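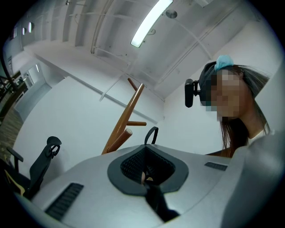

Coat stands and hangers – the office corner, Mon 3 June

Quick page this one, more words later when I get a minute. The Plerner office finally has somewhere to put a jacket. Before that it was backs of chairs all winter, and Baltasar Sosa's grey parka took up half the meeting table by itself. The stand came out of the Dvořáček clearance in April, 109 dollars, no box, one peg in a sandwich bag. Put together with a butter knife and a bit of swearing. Wood, warm colour, pegs on an angle so collars don't get that pointy bump at the back. Holds heavy stuff fine if you load both sides – one side only and it leans.

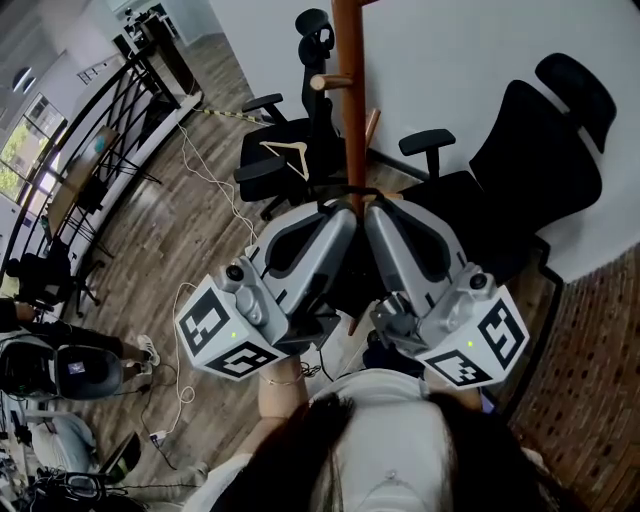 Hangers were the next arguement. Svatopluk Ševčík wanted ten of the padded ones from Meltero, I wanted plain wood, plain wood won. They do wander though. There's one lying on the seat of the black office chair beside the stand, and that's a fairly normal day in here. The chairs have the mesh backs and the headrests, very comfy, so jackets still end up on them out of habit. Pegs are for coats and bags please, hangers for anything that creases.

Still to do – hooks by the door, umbrella tub, a mat for wet boots before the floor boards cop it. Colour of the mat is up for discussion, just not beige agian. If you've got spare hangers at home bring them in, room 413, leave them with Ivar.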